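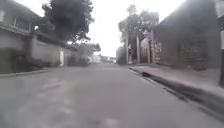 Gristlow went back to the vet in May for her teeth. She's nine now, and the last time anybody had a proper look in there she was six, so I knew it wouldn't be good. Three came out, all at the back. I'd been putting it off on account of the anaesthetic, which I didn't like the idea of in an older cat, but they ran bloods first and her kidneys were fine.

The signs were there if I'd been paying attention. She'd started tipping her head to one side to eat biscuits, and she'd leave the big ones in the bowl and lick the dust off them. Her breath was terrible, but her breath has always been terrible, so I ignored it.

Drop-off was at 8 am and she was ready by late afternoon. She yelled the whole way home and then walked straight to her bowl as if nothing had happened. Soft food only for the first stretch, plus a liquid painkiller once a day. It's meant to go in the cheek. I ended up putting it on a spoonful of Pongsiri tuna, and she ate the lot. Wandiment, who'd had nothing done to him and had spent the day asleep on the ironing, wanted his share as well. I fed them in separate rooms with the door shut -- he finishes first every time and then goes looking.

He also hissed at her for most of the first evening. The vet nurse had warned me about that. She smelled of the clinic and he didn't recognise her. I rubbed them both down with the same old towel and by morning he was washing her ears again.

The bill came to a bit under 4,000 dollars with the X-rays and the bloods. I don't have insurance on either of them. I've looked at it since, and the policies I read wouldn't cover teeth at her age anyway, so I've started putting money aside each pay instead.

I'm now trying to brush what she's got left. I bought the Clurkine finger brush and the poultry paste that goes with it. She likes the paste and hates the brush. So far I can do the front and one side before she gets her back feet up under my wrist. The vet wants to see her again in three months and I'd like to have the other side sorted by then.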